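4.2 Loading the lower rack

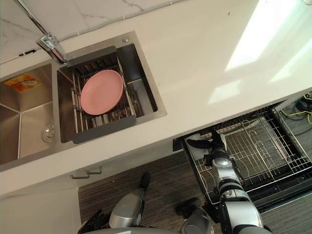 Figure 3. Head-camera view during a loading trial. The right gripper holds a white plate-like piece over the lower rack; a pink plate lies on the dish rack in the sink.

Dish loading turned out to be our favorite test of Javus. We gave the policy 200 demonstrations from the Brandumside kitchen and no model of the dishwasher at all, and it learned to line pieces up with the tines anyway! Thin wires and bright steel usually wreck our depth estimates, so we feed the policy color images only. Each trial starts with both arms clear of the counter, and the policy picks which arm to use. Of 17 trials, 16 ended with every piece in the rack. The one failure was a slipped grasp at the sink, and we look at it in Section 4.3.

Related items
Pennington and Hoarau, Wusus: Two-Arm Grasping Without Depth
Gallagher Kitchen Set: 2,000 Household Demonstrations

Contact: Huguette Hoarau | Back to top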